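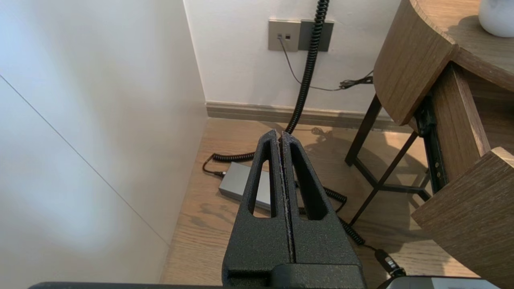 Corner between the white panel and the wooden unit: wall plate with two small ports, black cable in the left one.

Ticket 3929
Subject: No phone or internet at the desk after furniture was moved
Opened by: Buppha Kaewkla
Handled by: Tormod Lie, Nygård building support
Unit: 147
Opened: 08/11/2020
Status: Closed

Buppha Kaewkla wrote:
We shifted the furniture to get at the baseboard for painting and pushed it all back the same day. The Jileck router now shows a red line light. I've restarted it twice. There's a grey power adapter on the floor and a thin black cable plugged into the wall plate, left side. The other end goes in behind the wooden furniture and I can't reach it. The coiled cable is in the way too.

Tormod Lie wrote:
Thanks. A few things to check before I book a visit.
1. Leave the coiled cable alone for now. A coiled one is usually for a handset and won't affect the router.
2. Unplug the thin cable at the wall, look at the clip, and push it back in until it clicks.
3. Pull the wooden furniture out far enough to see behind it. Don't drag it by the cable.
4. Tell me which socket on the router the thin cable goes to.

Buppha Kaewkla wrote:
Clip is fine and it clicked. Light still red. Furniture is out 40 cm. The cable was bunched up behind one leg and it's flattened in one spot. It goes to the socket marked LINE.

Tormod Lie wrote:
Sounds like the leg came down on it. I've left a new Plurker cable at the front desk under your unit number. Same ends, a bit longer. Run it along the top of the baseboard and keep the slack off the floor.

Buppha Kaewkla wrote:
New cable in. Light went green after a couple of minutes and the phone has a dial tone. Can I paint over the clips?

Tormod Lie wrote:
Yes, but keep paint out of the ports. Closing this one. Reply here if it drops again.

Fault: crushed line cable
Fix: cable replaced, wall plate not touched
Parts: 1 cable

Related tickets
Wall plate loose in bedroom, unit 419
Router light stays red after power cut
Clotholm wardrobe blocking a socket
How to order a longer phone cable

This site uses cookies to keep you signed in. Accept | Settings

Contact building support | © Nygård | Back to top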